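Search this site Go

Gripper comparison — safety check before run
12/27/23 — posted by Morkis bench team

Arms: Gonidia pair, left and right. Controller: Fasosus. Grippers on trial are the Talavera set.

E-stop, both sides — OK
Joint bands, no play — OK left. Right a bit stiff at wrist, watch it
Speed cap 23 percent — OK, was at 100 when I got here. Put it back pls
Finger pads — OK, wiped
Cables clear of joints — left has a loop near the elbow, tie up
Floor cables — FAIL, one trailing under right arm. Tape before next run
Payload limit 400 g — OK for single items
Basket hold, right hand — OK
Drop test, 6 tries — not done, ran out of time
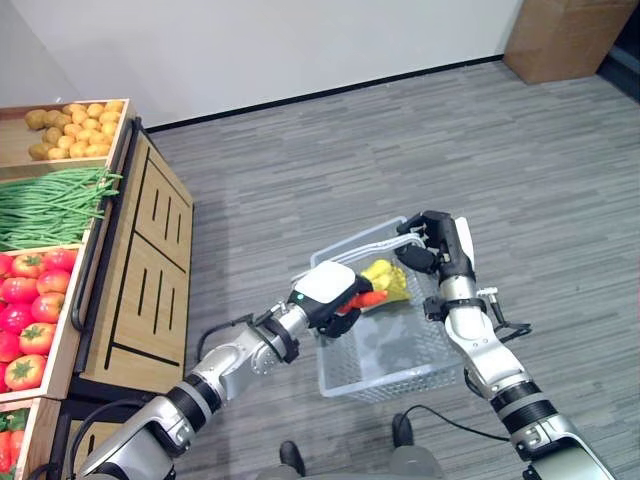
Left gripper with carrot over the basket rim, right hand on the handle.

Comments: grip force for soft stuff still not set, so no tomatoes yet. Potatos ok. Recheck wrist in February — sooner if it gets worse.

Contact | Copyright Morkis | Back to top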